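Progress report to the Treltow Fund
Project: Teaching Illo to tidy a shelf
Covering September through December

Hi all,

Thanks for the extra week on this one, I needed it! The short version is that we're recording properly now, the shelf task is further along than I promised in the proposal, the basket task is further behind, and I'd like to move a bit of money between two budget lines (see the end).

Where we are with the demonstrations

We have 431 full demonstrations saved and checked. A full demonstration means a person wore the headset, drove both of Illo's arms from start to finish, and put the thing where it was supposed to go without me stepping in. Another 74 got thrown out. Most of those were the same problem over and over in October, when the left hand lagged behind the operator just enough that everybody started overcorrecting, and you end up teaching the robot to wobble. I could have kept them and hoped the training would smooth it over, but I've been down that road before and it cost me a month.

The lag is fixed. It came from Layug, the program that passes the operator's hand movements to the arms, waiting on the camera before it sent anything. Now the two run separately. I'm a little embarrassed by how long I spent blaming the network.

The tasks themselves haven't changed since the proposal. We have the wire shelves at the Hellik site, with picture books and plush toys on them, and the operator does one of four things: stand a fallen book back up, move a toy from the top shelf into the basket, take a toy out of the basket and put it on the top shelf, or lay a book flat at the end of the row. We change the mess between runs so that Illo doesn't just learn one arrangement by heart.

What's going well

Toys off the top shelf, by a mile. Plush is so forgiving. You can grab a stuffed dog by the ear, the belly, the back end, whatever, and it still comes along. New operators get a clean run in their first session, which does wonders for morale (mine too).

We've also gotten much better at the boring part, the setup. It used to eat half the morning. Now one person can power up, line up the arms, and be recording in 30 minutes, and I've written the steps down on one page so it doesn't have to be me.

What isn't

Books that lean. When a couple of books are tipped over against something soft, the operator wants to push them upright with the side of the hand, the way you or I would, and through the headset you get no feeling for how hard you're pushing. So the whole bunch slides. People have started pinching the top corner and lifting instead, and that works, but it's slow and you can see the hesitation in the recordings. I'm trying a small buzz in the hand controller when the arm meets resistance. Two operators love it and one says it feels like getting a phone call.

The basket is the other headache. It sits on the middle shelf with the shelf above it, so the arm has to come in low from the front and then tip down over the rim, and from the head camera you lose sight of the fingers at exactly the wrong moment. We tried leading the arm through by hand (one person on each side, motors loose, just walking it through the motion) and those recordings are lovely and smooth. The trouble is our own arms and sleeves end up all over the video. I've kept them in a separate folder and haven't trained on them yet.

The wire shelf deserves a grumble of its own. Fingertips catch in the grid. We put a flat board under the toys on the top shelf and it helped right away, but I don't want the finished system to depend on it, so from January we'll record with it in and with it out.

What I'd like to change

I'd asked for a second headset. I don't think we need it. Operators get tired before the headset does, and one is plenty if we keep sessions short and swap people more often. What I would love instead is a pair of wrist cameras, which should go a long way toward solving the basket. The cost comes out a little under what's set aside for the headset. If you're fine with that, a quick yes by email is enough and I'll order before the holidays.

Next up

More book demonstrations, nearly all of them leaning ones. First proper test of Illo working the toy task by itself, with an operator ready to take over. I'll send you the full results of that, good or bad, along with the failures on video. And if anyone from Treltow wants to come to Hellik and drive the arms for an hour, please do, mornings are best. Bring patience for the books on the left of the top shelf!

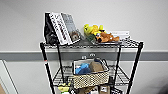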